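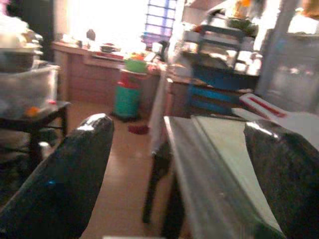

About Dizon

Dizon is a language school for adults who live and work in a second language. It was founded by Olesia Moroz, who remains its director, and offers evening courses in English, Portuguese and Ukrainian. Lessons last 40 minutes and are held in groups of no more than 21 students.

The school employs 28 teachers. Genivaldo Bezerra leads the Portuguese program and oversees teacher training. The lending library holds 2,000 titles and is open to all enrolled students until 9 p.m.

Enrollment for new students opens in January.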